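Working Papers > Everyday Habits

4. What People Do With a Half-Finished Drink

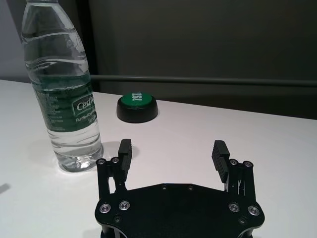 Department of Consumer Studies, Runmont College

Figure 1. Bottled drinking water, green label.

The diary phase ran through August and produced more paper than we had shelves for. Of the 74 office workers who agreed to write down every drink they started, 73 handed in a diary. The other handed in a grocery list, which we have kept.

Participants were asked to record the time a drink was opened, where it was set down, and what became of it. Seok and Paiva had expected coffee to be the most abandoned drink, on the grounds that they abandon a good deal of it themselves. Water beat it easily. The diaries list 233 bottles left unfinished, and in 35 of those entries the writer had opened a second bottle while the first was still on the same desk. Asked why, most said they could no longer be sure the first one was theirs. Several worked alone.

We coded the reasons twice. Reddy did the first pass and Nigatu the second, and they disagreed mainly over the phrase "it had been there a while," which Reddy filed under hygiene and Nigatu under mood. We settled on a separate category, which then became the largest one in the study.

Price mattered less than earlier work on office snacking had led us to hope. Workers at the Plerkau site paid for their own bottles and left them behind at much the same rate as those at Trollent, where the bottles were free. The Plerkau group did express more regret, usually in the margins and once in capital letters.

Meeting rooms are treated separately in Section 5, as the ownership of anything left in a meeting room proved hard to establish.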